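Wood tabletop

A wood tabletop is the flat upper part of a table, made from solid boards or from a sheet core faced with a thin layer of wood. Pale woods such as maple and birch are common in homes, schools and workshops.
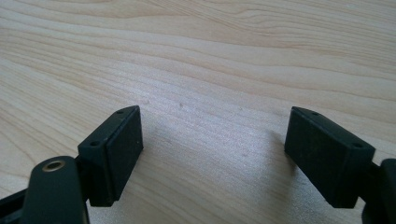 Grain and figure

Grain is the direction in which the wood fibers run. Figure is the pattern that shows on the cut face. Boards sawn flat across the growth rings tend to show wide, wavy bands, while boards sawn at right angles to the rings show straight, narrow lines. Rotary-cut veneer, peeled from a turning log, has the broadest figure. On light woods the contrast is low, and strong light from above can hide the pattern in places.

Construction

Solid tops are glued up from boards laid edge to edge. They swell and shrink across the grain with changes in humidity and are fixed to the base with slotted brackets or wooden buttons. Veneered tops move less. The core may be plywood, particleboard or fiberboard, and a matching sheet is normally glued to the underside to limit warping.

Finish

Satin finishes scatter more light than gloss finishes and make small scratches harder to see. Water-based varnish keeps pale wood close to its natural color. Oil gives a warmer tone and has to be renewed. Sanding before the final coat is done along the grain, often with 400 grit paper; 600 grit is used between thin coats.

Care

Dust is removed with a soft, slightly damp cloth. Standing water can leave white rings in the finish or lift the edge of a veneer. Solid tops can be sanded and refinished many times. Veneer can be sanded only lightly before the core shows through.

See also

Butcher block
Edge banding
Wood veneer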